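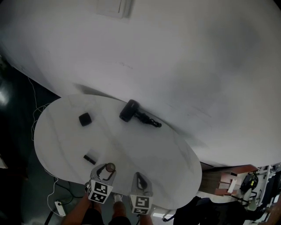 Harkmont Library Opens Lost Small Parts Table

Harkmont Library has set up a collection point for small electronic items and accessories left behind in its reading rooms. The white oval table stands against the wall in the ground floor study room and will remain in use through the end of September.

Items handed in to date include cables, caps, plugs and small black devices whose owners have not come forward. Each is entered in the lost property register and kept for four weeks. The register listed 871 entries last year, of which 800 were returned.

"Small parts are the hardest to match with their owners," said Oda Lie, head of visitor services. "A clear description of the item is a great help to our staff."

Visitors who wish to claim an item should apply at the Winurdale Street desk and state where it was last used. Memory devices are released only on presentation of a library card. Unclaimed items will be transferred to Pilletti, the library's recycling contractor. Inquiries may be addressed to Taner Bayram, extension 3.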